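Progress report no. 2: Cleltano plug-in for scene layout and lighting
To: Margarida Bastos, Marnitz Fund
From: Esther Mussa, Patville
April 14, 2026

Hi Margarida,

Second report, as promised, and a happier one than the last! I'll go in the order of the work plan so you can tick things off, and then there are two questions for you at the bottom.

The importer is done. When I wrote to you in January it could open scenes saved from Kaewkla but it lost the material names along the way, which meant that anybody with a big scene had to sit there and reassign everything by hand. That's fixed. Names come across, so do the layer colors, and nested groups keep their order (this last one took me the better part of two weeks and I don't want to talk about it). We ran the whole test set through it, 1118 scenes, and went over the failures one at a time. Most of those were old files with broken texture paths, so now the importer lists the missing textures in a little window and carries on loading. Before, it just quit.

Light baking is the part I was worried about, and it's still the part I'm worried about. It works, and the results look good to me and to the two artists who've been trying it, but it's slow on interiors with lots of small windows. I spent a while on the sampling code and got some of that time back. Then I broke the soft shadows and had to undo about half of it. Right now there are two versions in the repository, a fast one with slightly blotchy corners and a slow one that's clean. My plan is to ship the slow one as the default and put the fast one behind a preview button. 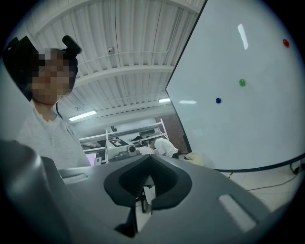 The other big piece was undo. In the first report I said undo was "mostly there," and that was generous of me. Moving a light and then undoing it was fine, but if you deleted a group with lights inside it and hit undo, the lights came back pointing straight down. Everybody who tried the beta ran into this within minutes. I rewrote how the plug-in stores a light's direction, and that cleared up three other bugs I'd been treating as separate problems. A nice afternoon, that one.

Beta sign-ups are at 1530, and we've capped the list at 3000 for now because I answer all the support mail myself. People write in mostly about installation. The installer puts the presets in a folder that some systems hide, and then it looks like the presets are missing! I've moved the folder in the next build and added a line to the welcome screen. The second most common request is for a camera list that can be sorted. It isn't in the work plan, but it's small, and I'd like to sneak it in. 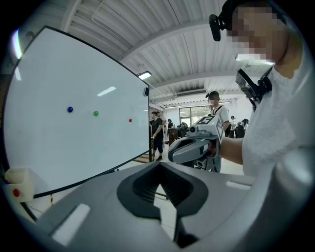
Magnetic whiteboard with round magnets.

Documentation is behind. I had planned to have the whole manual drafted by now and what I have is the chapters on importing, materials and basic lighting. Baking isn't written yet, partly on purpose – I don't want to describe two buttons and then have to rename them. The tutorial scene is finished, though, and it's a small train station with a café, so there's glass, metal and a bit of everything to practice on.

On money: we're a little under on equipment and a little over on testing. I spent 1770 on extra rendering time for the baking comparisons, out of the testing line, and I don't expect to need more of that before the release. The receipts are in the shared folder with the rest.

Still to do before the next report:
Settle the names of the two baking buttons
Finish the baking and export chapters
Get the new installer out to the beta list
Clear the remaining crash when a scene has no camera in it

And my questions. First, can I move the unspent equipment money over to documentation? I'd use it to pay a technical editor for a few days. Second, do you want the beta feedback as a raw export or would you like me to sort it by topic first? Either is fine, the raw one is just very long.

Talk soon,
Esther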